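Keder Bin-Picking Cell: Set-up and Care Guide
Section 9. When the arm stops with the gripper inside the bin
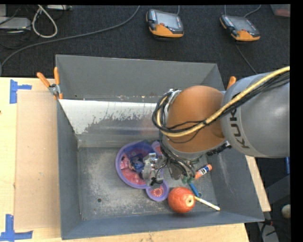
Fig. 9.1 Arm reaching into the bin, gripper over the right side of the dish.

Sooner or later you will come back to the cell and find the arm standing quite still, well down in the bin, with a fault showing on the pendant. Please don't be alarmed by this, and please don't be tempted to reach in and tug the nearest object out of the way. Most of these stops are put right in a few minutes, and the ones that do turn into a repair are nearly always the ones where somebody hurried.

The usual culprit on the Keder cell is the cabling at the wrist. The cables run down the arm and loop past the joint before they reach the gripper, and in a deep bin they have much less room than they do over an open table. A loop that hangs a little low can catch on the rim of a dish or on a wall, and the controller feels the extra pull and stops.

CAUTION: A stopped arm is still a powered arm. Keep hands, sleeves and lanyards out of the bin until step 3 is complete.

9.1 Making the cell safe

1. Press the emergency stop on the pendant. Do this even if the arm has already stopped by itself.

2. Write down the fault code before you clear anything. Our support desk at Grendov will ask for it, and it is surprisingly easy to forget once you are busy.

3. Switch off the drive power at the cabinet, fit your lock, and wait 30 seconds.

4. Look in from the side of the bin opposite the arm. You want to see whether the gripper is holding something, whether it is resting on something, and whether any cable is trapped.

Note: If the gripper is holding an object, leave it there for now. The fingers stay closed without power, and prising them open by hand will upset the calibration.

9.2 Freeing the arm

5. If a cable is caught, ease it off with the plastic hook from the Lindholm tool kit. Never use a screwdriver. We did so ourselves once, and spent a long Sunday fitting a new cable.

6. Check that the clamps holding the bin are tight. A bin that has crept sideways will give you the same fault again within the hour.

7. Remove your lock, restore power and release the emergency stop. Stand clear of the bin.

8. Select manual mode at reduced speed and raise the gripper straight up, in small moves, until it is well above the walls. Do not swing the arm sideways while any part of it is below the rim.

9. Open the gripper only when you have put a soft mat underneath it.

9.3 Before you start again

Have a good look along the cables for nicks and flattened places, and replace any tie that has slipped. On cells with the Kusley wrist there should be 4 ties, evenly spaced. The cable set is due for renewal every 900 hours of running in any case, so if yours is getting close you may as well do it now and save yourself a second stop.

Run one full cycle slowly with the bin empty, keeping your thumb near the stop button. If the same code comes back, leave the cell switched off and ring us with the code you wrote down at step 2.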